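Buy the Dull Things First

By Ching-wen Yen
24 May 2024

Every February I sit down with a spreadsheet and a pot of tea and try to guess what a small robotics lab is going to need for the coming year, and every February I get some part of it badly wrong. I have done this for 7 budgets now, first at Plorkthorpe and then here at Elard, and I would like to set down what I think I have learned, partly for the people who have written to ask and partly so that I will have it in front of me the next time the tea goes cold.

My view is simple enough. Labs like ours spend too much on arms and far too little on everything that happens around the arms, and they do it because arms are easy to put in a budget. An arm has a price and a lead time, and it has a very nice brochure. When you put it on line one, everyone who has to sign the form understands what they are paying for. Try asking the same people for spare cables, storage, cloths, batteries, and somebody's wages for the months it takes to record people doing ordinary chores, and you will feel the room cool a little. (I have felt it. I once watched a perfectly kind man put the cap back on his pen.)

My first year I asked for two arms from Lozano and got them, and I was so proud of that. They arrived in good order and we bolted them down and then we had very little to teach them with. We had budgeted nothing for demonstrations. I suppose I had imagined that data was something you picked up along the way, like a cold. We ended up borrowing hours from people who had other work to do, and the arms sat under a dust sheet for much of the spring, depreciating quietly.

Arnar Bergmann, who shares the planning with me now, takes a harder line than I do. He would buy no arm at all until the group has recorded a full season of handheld work, and he has said so in meetings often enough that people have begun to finish the sentence for him. I think he goes too far. You do need the machine in the building at some point, if only to find out that your gripper opening is wrong for it. But he is right about the order of things, and I wish I had met him before I signed for those two arms.

The case for handheld grippers is mostly a case about rooms. A person can carry a pair of them to wherever the chore is, and the chore can be wiping down a kitchen counter or hanging up a coat or cleaning the front of a row of lockers, which no one would haul an arm and its base across the building to do. Each of those places teaches something the tidy bench in the lab can't. A flat metal door with a handle set into it is a different problem from a tabletop, and you want to have recorded it before you have promised anyone that your robot can manage it.

It also changes what belongs on the list. Last year I wrote down 129 small purchases, and I kept the list because I had a feeling I would want to argue from it someday. Hardly any of them would have looked impressive on a slide. There were extension cords and power strips, printed marker sheets, wrist straps, and a great many cleaning cloths in colors that show up well against gray paint. The most expensive single thing on it was a charging cabinet from Cliritz at 479 dollars, and I had to defend that cabinet longer than I ever had to defend an arm. 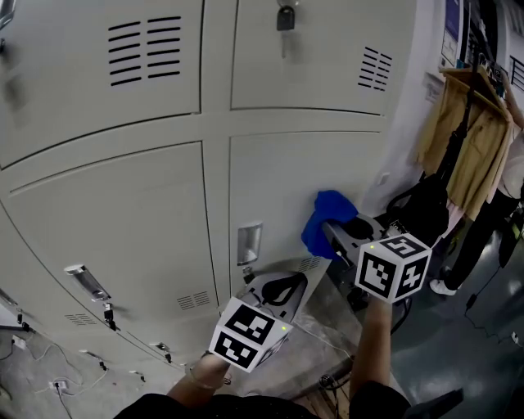
What I would put in the plan

Start with the hours. Write down who is going to do the recording, for how many weeks, and who covers their other work while they do it. If you can't fill in that line, wait on the rest of the form until you can.

Then price the places. Getting into other people's hallways and kitchens is cheap, though it does take somebody's patience and a fair amount of email, and a little money for replacing whatever you scratch is well spent.

Buy grippers in more pairs than you have hands for. One pair will be on the charger and another will have a loose marker, and a person who has set aside a whole afternoon shouldn't spend it looking for a screwdriver.

After that, by all means, buy your arm. I am fond of arms! I would only ask that it go further down the page than you first wanted to put it, and that the cloths and the cords stay on the list when the total comes out too high and somebody goes looking for small things to cross off.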